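Leave the Slope Alone
Dec 1, 2019

My neighbor Wanda Kozłowski got three quotes for her back yard this fall, and every single one started with leveling it. Bring in a digger, cart off the hill, pour a retaining wall, lay a big flat patio. The cheapest firm wanted 300 dollars just to come back and measure again!

I think we've all gone a little flat-crazy. A sloping yard drains by itself (mine does, and I've had two very soggy springs to test it). Level it and you'll be paying for pipes and a soakaway before you've bought a single chair.

I said all this to Wanda at my kitchen counter one evening, probably for too long, while we put supper together. 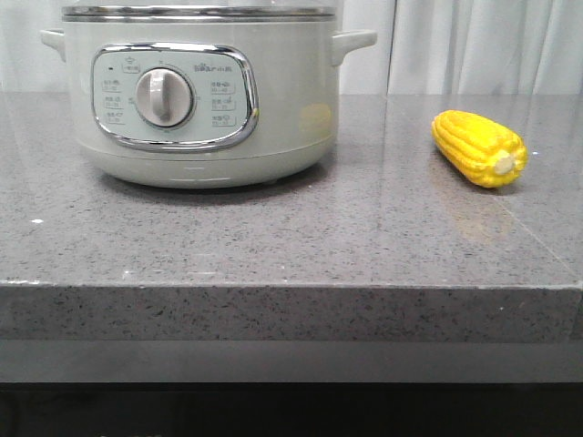

Corn and the green steamer on the counter.

She wanted somewhere to eat outside, which is fair enough. But you don't need the whole yard for that. Remo Zürcher, who laid my path, cut one small terrace into the bank near the back door and left everything else as grass and shrubs. It seats the family, the water runs past it, and I still have the old plum tree, roots and all.

Yes, mowing a bank is a pain. So plant it! Creeping thyme, low juniper, whatever your local nursery has too much of in March.
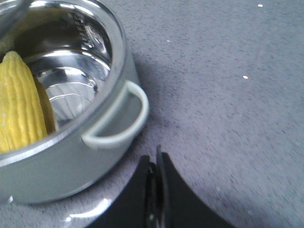

What I'd ask a contractor

Where will the rain go once you're finished? If the answer is a shrug, I'd keep calling around. Wanda is still calling.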